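## 4. Preparing the Work Cell

This section covers placement, cable routing and the checks required before torque is enabled on a tabletop servo arm. It applies to single-arm and two-arm stations run under the Wondeo controller, firmware 3350 or later. Stations on older firmware must follow the Ultby supplement instead.

### 4.1 Placement

1. Set the arm on a flat, rigid surface. Do not use a folding table.
2. Clamp or screw down the base before connecting power. An arm resting under its own weight is not considered installed.
3. Extend the arm by hand, unpowered, through its full range. Mark the outer limit of travel on the table with tape.
4. Remove from the marked area everything that is not part of the task. Work objects, trays and task sheets may stay.
5. Number each tray on the edge facing the operator. Use the same number in the task file.

> **Note:** Open liquids must be stored outside the marked area. If the station is near a sink, keep the tap closed during powered operation and route no cable on that side.

### 4.2 Cables and Boards

Each joint must reach both end positions without pulling on its cable. Leave a service loop at every servo, large enough that the cable stays slack and small enough that it cannot catch on a bracket. Power leads on the tabletop are to be held flat at intervals of no more than 132 mm. 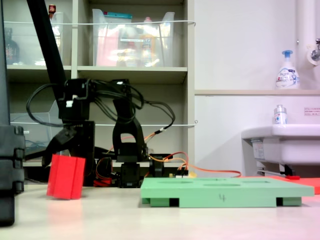
Driver boards mounted outside the base need a non-conductive cover or a standoff plate. Bare boards are allowed during set-up only, with an operator present, and must be covered before the first unattended run. Do not place metal parts or tools within reach of the board terminals.

> **Caution:** Never plug in or unplug a servo lead with the supply on. Switch off, wait 2000 ms for the driver to discharge, then make the change.

### 4.3 Checks Before Enabling Torque

1. Confirm that the emergency stop is within arm's reach of the operator and outside the marked area.
2. Open `Station > Limits` and load the joint limits for the arm. Default limits are not acceptable for two-arm stations.
3. Set the speed cap to 10 percent.
4. Support the upper link with one hand and enable torque. Release the link only when the status line reads `HOLD`.
5. Jog each joint in both directions. Watch the cables – not the screen – during this step.
6. Close the gripper on a work object and hold for five seconds. If the controller reports code 1063 (grip current high), reduce the closing force and repeat.

Record the result on the Kostiuk check sheet. A station that fails any step is tagged and stays off until the full sequence has been repeated from 4.1. Sites working under the Nudusley rules must also repeat it every March.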